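Samedi matin, café, pile de linge propre, et je viens vous parler de pliage. Oui, encore ! Mais cette fois j'ai une vraie méthode pour les vêtements qui sortent du panier en tire-bouchon et je suis trop contente, donc fil.

1/ Pour celles et ceux qui arrivent : je m'appelle Leonie Treloar, j'habite Esbridge, et je plie du linge avec une joie que ma famille trouve suspecte. Hier soir, 27 pièces à trier sur la table, et devinez lesquelles traînaient au fond...

2/ Les hauts un peu épais, évidemment. Ceux qu'on attrape par n'importe quel bout et qui reviennent entortillés. Pendant des années je les aplatissais avec la paume en espérant un miracle -- résultat, un paquet bossu qui se rouvre tout seul dans le tiroir.

3/ Ce qui a tout changé chez moi, c'est de commencer en l'air. On cherche deux points éloignés l'un de l'autre, on pince, on soulève un peu, on tend. Pas besoin de trouver le col tout de suite ! Le tissu se détord déjà pas mal, et on voit enfin dans quel sens il est.

4/ Le rouge foncé est parfait pour apprendre, d'ailleurs. Les creux deviennent presque noirs et on repère chaque pli d'un coup d'œil. Sur du blanc, bon courage, surtout le soir.
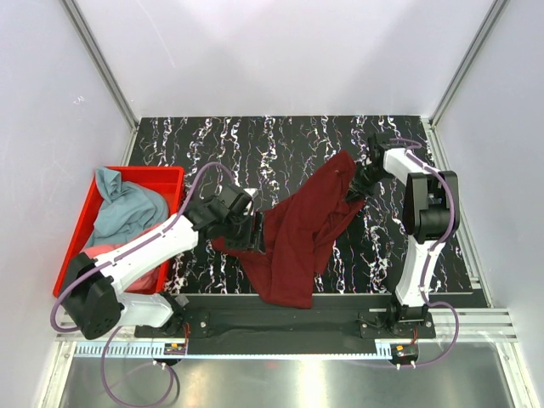
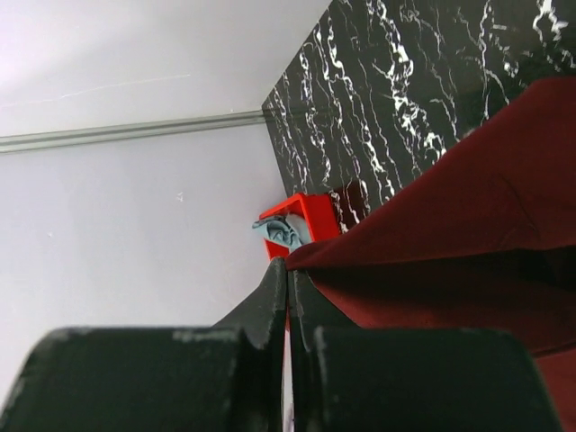

Le bordeaux tout chiffonné, pincé et pas encore plié. Mon étape préférée !

5/ Une fois le tissu tendu, on le repose bien à plat, en commençant par le bord le plus loin de soi. On lâche doucement, on laisse tomber le reste, et là seulement on lisse avec la main, du milieu vers l'extérieur. Deux passages suffisent.

6/ Ensuite, pliage classique : un côté vers le centre, l'autre côté par-dessus, les manches rabattues, puis en trois dans la hauteur. Si le paquet tient debout, c'est gagné. S'il s'affale, je reprends au 3/ et je recommence (ça m'arrive, surtout avec le velours).

7/ Côté rangement, debout dans le tiroir, façon dossiers. J'en case 13 là où j'en empilais huit, et je ne démolis plus tout pour attraper celui du dessous. Quel bonheur, vraiment.

8/ On m'a demandé combien de temps ça prend. Un peu plus de 25 minutes pour la pile d'hier, avec la radio et une pause thé. Les chaussettes ne sont pas comprises, les chaussettes c'est un autre fil et peut-être une autre vie.

9/ Si vous testez ce week-end, montrez-moi vos piles ! Et si quelqu'un a une technique pour les draps-housses qui marche avec des bras courts, je prends -- j'ai deux parures qui attendent en boule sur le fauteuil depuis mardi.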